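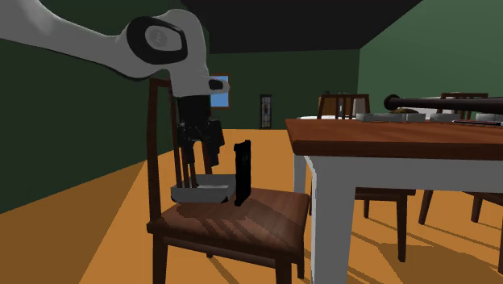
Setting up a chair-and-tray practice in the Betholm kitchen pack

If you've picked up the Betholm simulator kit and worked your way through the welcome lessons, you've probably had plenty of fun with blocks on a bare floor by now, and you may be wondering when the thing starts to feel like a house. The dining room is where that happened for me! It comes with the kitchen pack, a separate download, and I've spent most of my June evenings in it. This page walks you through the first exercise I'd try there, which is getting the arm to pick something out of a shallow tray sitting on a chair.

You'll need the base kit, the kitchen pack, and a computer that can run both without groaning. The pack takes a good while to unpack the first time (mine took 24 minutes, and I made a sandwich). You don't need a real arm for any of this, so if yours is still in its box, leave it there for now.

1. Load the room

Open the scene browser, choose Dining Room, and wait for the bar to finish before you touch anything. Then go to Saved Views and pick one that gives you the seat of the nearest chair and a decent stretch of the tabletop together. I used to work zoomed way in on the fingers, and I kept forgetting the chair had a back until I swung the wrist right into it.

2. Put the tray where you want it

Select the gray tray and drag it onto the chair seat, toward the back. Let go, then press Settle, which lets the physics catch up with you. The tall black piece goes beside the tray, standing on its narrow edge. It may end up leaning a hair, and you can leave it that way as long as it stays standing once you've pressed Settle. Think of it as a little wall on one side of your workspace.

Add something small to the tray from the Objects menu. I'd go with the plain cube for your first few tries, since food shapes are lumpy and will only make you cross.

3. Bring the arm in from above

Switch to Arm mode and set the approach to Vertical. You want both fingers pointing straight down before you start lowering, and you want them open. Move across first, then down, and keep an eye on the slatted backrest the whole way, because from some camera angles the posts sit right in front of the gripper and it's hard to judge the gap. Orbit the view a bit and look again from the side.

I set the travel height to 193 millimeters above the seat and drop to half speed for the last stretch. Your number may need to be different if you've swapped in a taller object.

4. Check the depth before you close

Here's the step I skipped for a week. Turn on Contact Hints, lower the fingers until the hint changes color, and back off one notch. The tray walls are low, so it's easy to think you're still above the tray when you're in it. Once you're happy, close the grip slowly and lift straight up. If the tray comes along for the ride, you've pinched a wall, so open up, press Reset Objects, and move over slightly.

5. Save your run and let it repeat

Name the run, hit Batch, and leave it going over lunch or overnight. My longest batch so far was 953 tries, which I started on a Friday and then fussed over like a pot of soup. The results page sorts the misses by where the fingers came down, and that's worth reading slowly with a cup of something nearby.

A few extra notes

Thodoris Zacharopoulos wrote in to suggest turning shadows on even if your machine runs slower for it, and he's right, they help a lot with judging height. Lower the floor quality first if you need to claw back some speed.

The kitchen pack is about 55 dollars on its own. If you only ever plan to stack blocks I'd hold off, but for tables, chairs and trays I've been very glad of it.

Next time we'll leave the chair alone and move over to the tabletop, starting with the baking tray.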